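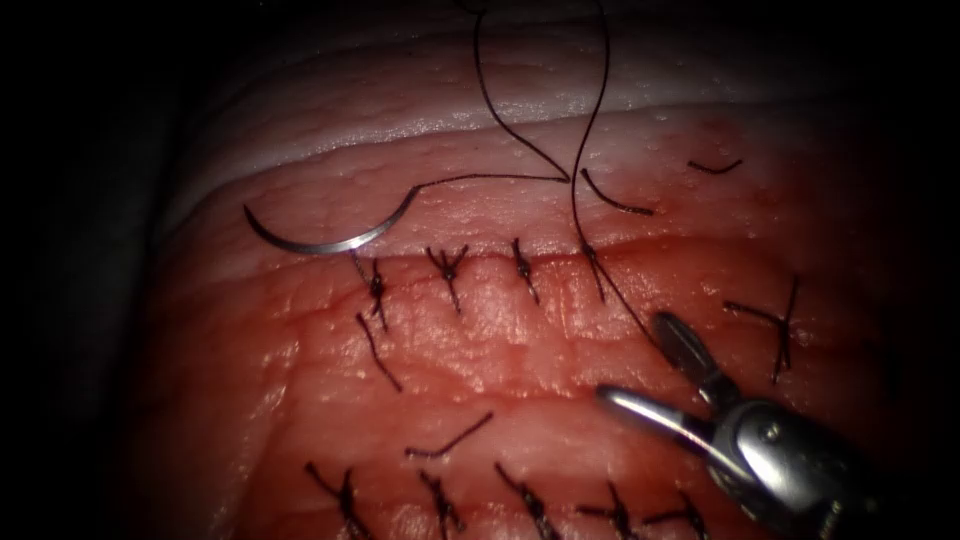

Dlamini, November

Zirico is a planning module for suturing on a practice pad, written by Sadia Kakakhel as a one-semester project. It takes camera frames, estimates needle pose, and proposes a grasp for the needle driver. Old knots and cut thread ends are the main source of false detections, being as dark as the working strand. The training set has 3,336 labeled frames, with 113 held out for testing. Inference runs at 8 frames per second.

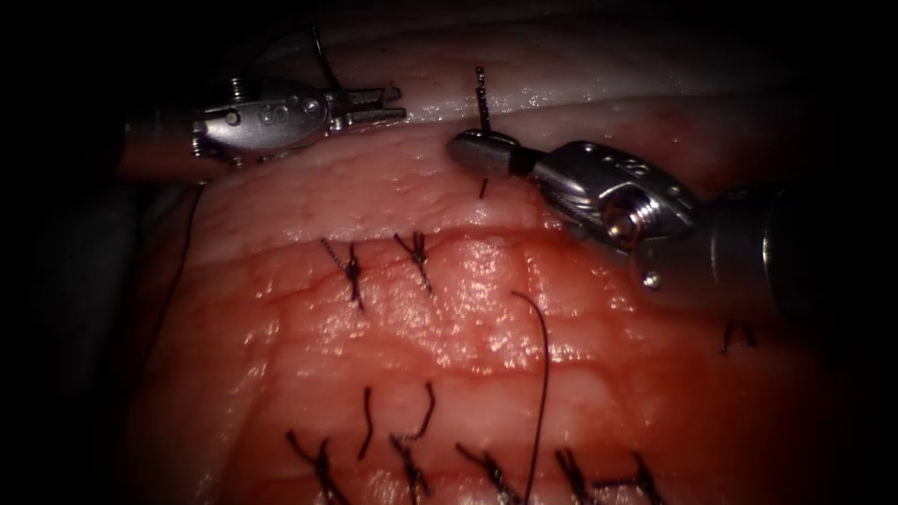
Needle held in the right instrument, above two rows of tied sutures.

Thread tracking still fails where strands overlap. The next version will add a length constraint to the planner.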